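Last updated: 2021-09-21

Living with one good socket: your questions

I wrote a post last November about moving into the upstairs flat on Cedenach Road, where the wiring is older than I am, and my inbox hasn't been the same. So I've put the questions I get most into one page. I'm not an electrician! I'm a tenant who has read a lot of leaflets.
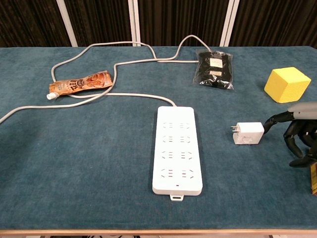
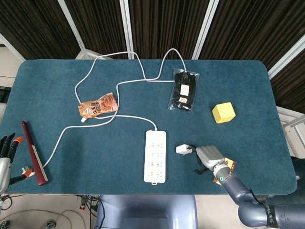

A white power strip on a felt-topped table, in both photos.

How do I work out what a strip can take?

Look at the underside. There'll be a maximum in watts or amps printed or moulded into it. Mine from Troron says 2504 watts, an oddly exact number that I rather like. Add up the watts on the labels of everything you want to run at once and stay well under.

So can I run my heater off it?

I don't. My little fan heater is 2000 watts on its own, and add a kettle to that and you're way past the limit. Heaters, kettles, tumble dryers and toasters go straight into the wall at my place — no exceptions, even for guests who are only boiling it once.

Can I plug one strip into another?

Please don't. I know the sofa is miles from the wall. Buy one with a longer lead, or move the sofa (I moved the sofa).

Is a surge-protected one worth the extra?

For a computer or telly, I think so. The protection wears out though, and some models have a light that tells you it's still working. For a bedside lamp I wouldn't bother.

What about those old reel leads?

Unwind the whole thing before you use it for anything hungry. I used a half-wound Plasier reel with a carpet cleaner once and the drum got properly hot. Never again.

Where do you keep yours?

Out in the open. Under a rug is a bad idea, and so is behind a curtain where you'd not notice a smell or a scorch mark. Mine sits on a shelf by the desk, which does look a bit ugly.

How often do you replace them?

When a plug feels loose, the casing is cracked or the lead is stiff. I had a Mazurek one that started buzzing and it went to the tip that afternoon.

My landlord won't add sockets. Any tips?

Ask in writing, and ask when the wiring was last inspected. It took me four emails, but I got a second double socket in the kitchen.

723 shares | 24 comments

pennyfarthing_b: Guilty of the two strips joined together thing. Sorting it tonight.

Mossy: What about extension leads in the garden? Could you do a page on that?

tealeaf88: I moved the sofa too. Room looks better!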